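How to grid a piece of Aida before you stitch

Gridding is the dull hour that saves you from unpicking a whole border in January. I skipped it once, on a Nallthorpe bell pull, and I'm still finding out where the middle is. 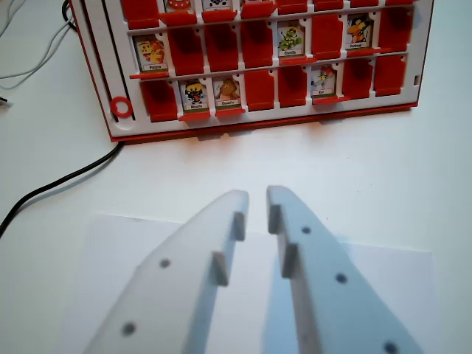 Start by folding the fabric in half both ways and pinching the creases. Run a line of cheap nylon thread along each fold, over and under every 10 squares, to match the bold lines on your chart. If a grid is new to you, think of the rows of little flaps on a guessing game, only with 1,543 more chances to be wrong.

Use a color you hate. You won't be tempted to leave it in.

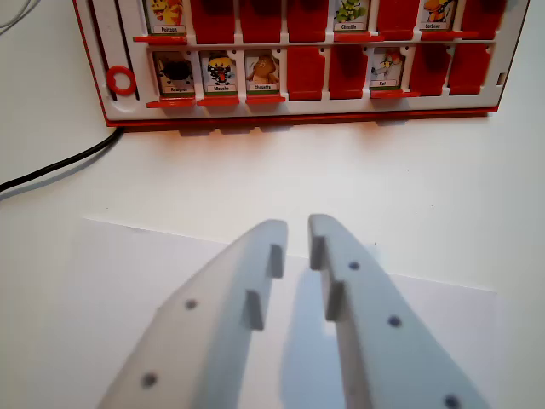
Poisson, Chenille and friends

Stitch from the center out, and park your thread at the end of each block. Mark finished blocks on the chart as you go - a highlighter is fine, pen is for the brave. 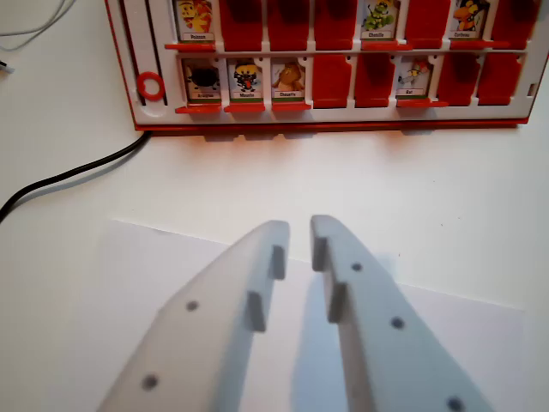
Bhupendra Uniyal
Pattern tester, Endavport Stitchers

Pull the grid threads only when the backstitch is done. Tug gently from one end. If one won't budge, you've stitched through it, so snip it every 2 inches and use tweezers. My record is 17 snips.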